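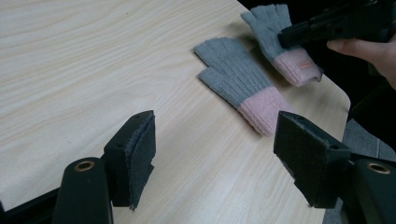 grey with the pink cuffs, the pair this whole thread is about

ok so a bunch of you asked about the gloves after I complained about my hands all weekend, so here goes, glove thread. get a snack

background: my apartment is cold. the radiator in the front room does its thing for maybe an hour in the morning and then gives up, and I sit at this table typing until dinner. by 3pm my fingers feel like they belong to somebody else

I've been through so many pairs. the touchscreen ones with the rubbery fingertips (sweaty, can't feel the keys). the big ski mittens my brother left here (lol, try holding a pen). cutting the fingers off some old dollar store ones, which unraveled all over my sweater by the second day

then Jintana Boonchu, who knits more in one winter than I have in my life, told me to stop buying gloves meant for snow and get something knit, ribbed and stretchy. her whole theory is it's the wrists. warm wrists, warm hands. I rolled my eyes at her and she was right, as usual

so yeah, the rib is the best part. it hugs your hand without squeezing, and mine are on the small side so most gloves leave me with a sad empty bit at the end of every finger

and the cuffs!! they're a little fuzzier than the rest and such a pale pink that I almost passed, I don't wear pink, I own zero pink. now I catch myself looking at them during calls

they're from Inga, the little shop by the bus station that's half yarn and half tea towels. I paid 32 dollars, and yes I stood there holding them for a good ten minutes first. there was a wool pair next to them for 60 and I didn't even try those on because I know myself

someone asked about the tag, it's a little orangey pink one stitched onto the cuff. I thought it would scratch and was all ready to go at it with the nail scissors. haven't noticed it once, so it stays

WASHING. ok. I have ruined things before (rip the green hat, which would now fit an orange) so I'm being careful. cool water in the sink, a squirt of the gentle stuff, squish don't rub. roll them up in a towel, press, then lay them flat. no hangers, no radiator, even though the radiator is right there tempting me

pull the cuffs back into shape while they're damp or they dry kind of flared, like tiny bell bottoms. ask me how I know

mine took about 2 days to dry, which tells you everything about the temperature in here

Kamlesh asked if they pill. little bit on the palms already, where my hands rest on the edge of the laptop. I pick it off while I'm waiting for stuff to load, it's weirdly satisfying, I'm not buying one of those shaver gadgets

not great for: rain, dishes (obviously), carrying grocery bags any distance, petting the neighbor's cat. he thinks the ribbing is for his claws

also if you're like me and lose one glove a year, here's my new system. when they come off they go on the table, together, never a coat pocket. pockets are where gloves go to get divorced. I've got 2 single gloves in the hall drawer right now, both lefts, and I refuse to throw them out in case the rights come home

Onni wants to know if men's sizes exist. no idea, but there was a plain dark blue pair on the same shelf that looked roomier? call them before you drive over, they close early on Sundays

will report back in March on whether the cuffs have gone baggy. ok my tea's cold, back to work

December 11, 2022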